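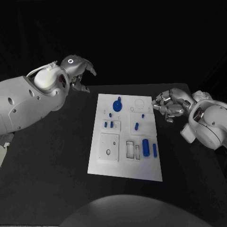 June, after lunch. Sorting board, white base, blue parts.

Still not convinced the outlines earn their keep. The idea from Horgan was that a marked shape tells you where each part lives, so nobody has to ask. Fine for the rectangle. The small circle I'm less sure of - at arm's length it could belong to the peg or to half the things in the drawer.

The disc with the knob is the one part I'd keep as is. Easy to grab, hard to mistake. The Flarnport sheet calls it a pulley, Irken's calls it a gear. Pick one, please, and fix the labels.

Tried two layouts on paper, both at 80 per cent scale. Neither grabbed me. The second leaves more elbow room near the top but crowds the raised plates.

Board sits a bit crooked on the grey table. Nelelik's note says the angle makes no difference to set-up time. Based on what? I'd want to see it timed, square and skewed, before I believe it.

To do: darker outlines, order more blue stock (bin 453), ask whether the peg needs a collar.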